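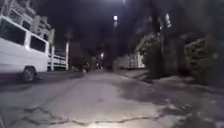
A long crack crosses the concrete on a residential street at night. Rough pavement is where the robot budgets get thin.

The Price of a Robot Is the Easy Part

Plirkomville wants to buy three robots to look at its streets in the dark. Before the town signs, somebody should ask who is going to look at what the robots bring back.

The sales deck from Manach has a page titled "Total Cost of Ownership," and I have now read it enough times to be annoyed by it. It lists the machine, the charging dock, a spare battery and a line called "onboarding." The total is in bold. Under the total, in type small enough that I first took it for a page number, it says that site preparation, staffing and data storage vary by customer.

Well, yes. They vary from a lot to more than that.

The plan in Plirkomville goes like this. The town has 64 miles of local streets and inspects them the way most towns its size do, with a person in a truck who drives slowly and writes things down. The truck goes out in daylight, gets stuck behind garbage collection, and covers the Nurketti district last because it is the farthest from the yard. By the time the Nurketti sheets come in, the paving budget has usually been promised to somewhere else. Residents there have noticed.

The pitch is that small wheeled robots would go out late at night, when traffic is light, and record the pavement with a camera as they roll along. Software would mark the cracks. The paving crew would get a ranked list in the morning. It's a reasonable idea, and I would like my own street looked at more than once every few years. My trouble is with the spreadsheet.

Start with staffing, which the deck leaves blank. Orsolya Kovács handles equipment purchasing for the public works department, and she tried to fill it in. Manach told her that one remote operator could watch all the robots at once. She asked how many hours of human attention that meant. She got a webinar invitation.

"I asked again in writing," Kovács told me. "The answer was that attention is minimal under normal conditions. I wrote back asking for the definition of normal conditions. I'm still waiting for that one."

Her own figure is about 20 hours a week of somebody sitting at a screen, on a night differential, plus a second person on call with a vehicle. The second person matters. A robot that stops in the middle of a street has to be picked up, and the person at the screen can't leave the other two to go get it. Neither job is in the bold total.

Think about what such a street asks of a machine. A van at the curb leaves a strip of deep shadow next to the road. One street lamp throws light on one stretch and the next stretch gets very little. The concrete has been patched, and the patches don't match. A dark blotch on the surface might be damp, or an old stain, or a place where the top layer has worn rough, and from a camera a couple of feet off the ground I'm not confident I could tell you which. The raised edge of the sidewalk is broken in places. A daytime inspector would get out and kick at it.

Now shine a bright light on all that and see what you have. The nearest pavement goes almost white. A big crack stands out like ink. What happens to the hairline cracks, the ones a town most wants to catch while sealing them is still cheap? When I put that to Manach's sales office, I was told that detection performance depends on conditions. The phrase gets a lot of work in this business.

The fine cracks are the whole financial argument, by the way. Any fool can find a crack that runs from one side of the road to the other. The neighbors have already called it in, twice. If the robots find mainly what the neighbors have found, the town will be paying for a very slow complaint line.

What the trial showed

Kristóf Bakos ran the street program in a town upriver that rented one machine for a season. He's retired now and has no contract with anyone, which makes him more relaxed on the phone than most people I called. His view is kinder than mine.

"The video was useful," he said. "I want to be fair about that. My engineer could sit with a cup of coffee and look at a block she hadn't seen in years. She liked it. The software list, we mostly quit using by January."

Why did they quit?

"Shadows. Tar lines. Old utility cuts. It flagged everything dark and skinny, and some of it was cracks. So she'd watch the video to check the list, and after a while she just watched the video."

He had budgeted nothing for her time. The rental came out of the equipment line and her hours came out of the engineering line, and since the two were never added together, the program looked cheap right up until he asked for it to be renewed. His council renewed nothing. Bakos thinks they were wrong and would have kept the machine for the worst districts only, with a human reviewer written into the budget from the first day.

I pressed him on whether the same money would have bought a camera for the truck.

"Probably, yes," he said. "The truck was already going."

The other bidder

That is close to what Kotian is offering. Kotian's bid is for a camera kit that bolts to any municipal vehicle, and it is a dull bid, and dullness has not helped it. There was no demonstration in front of town hall. Children did not wave at it. Kovács says the vehicle kit drew two questions at the work session and the robots drew an hour.

Kotian has its own soft spots. A camera on a truck sees what's in front of the truck, and parked cars hide the edges of the road, where a lot of pavement fails first. The company suggests a second pass on street-cleaning days. That's another driver, another few gallons of fuel, and another cost that sits outside the quote. I don't want to swap one rosy brochure for another.

Still, a truck has a driver in it already. He has insurance and a radio, and if he comes to a broken place he steers around it.

The subscription

Then there's the monthly fee. Manach charges $1,000 per robot for software and support, and the draft contract lets the company revise that amount every year after the first. No ceiling is given. If the town stops paying, the machines keep their wheels and lose their maps. Kovács had that clause highlighted in yellow when I visited her office, and had drawn a box around the yellow.

Support means phone support. A technician visit is extra. Replacement tires are extra, and the wear schedule assumes "maintained urban surfaces," a funny thing to assume about a machine you are sending out to look for bad ones.

I asked where the robots would sleep. The yard has a bay, but the bay has a single outlet that the block heaters use in winter. Bringing in more power means an electrician, a permit and possibly a new panel. And the yard is across town from Nurketti, so either the robots ride out in a pickup each night (driver, again) or the town finds a place to keep them in the district. There was talk of a shed. The shed has no number next to it.

What I would ask for

If it were my money, and a sliver of it is, I'd put four things in front of Manach before the vote.

A paid trial on the worst blocks in Nurketti, at night, with the route picked by the town.

An engineer walking those same blocks in daylight, with her list sealed until the software's list comes in.

A fixed price for support through the full life of the battery.

The footage, all of it, in a format the town can open after the contract is over.

Kovács has asked for the first and the last. The company agreed to a trial and proposed the streets around the library, freshly paved and very well lit. She has sent back a different map.

The council takes up the purchase with the rest of the capital budget, and the staff report is supposed to carry a revised total. As of my last call, the staffing row had a number in it for the first time. The shed was still blank.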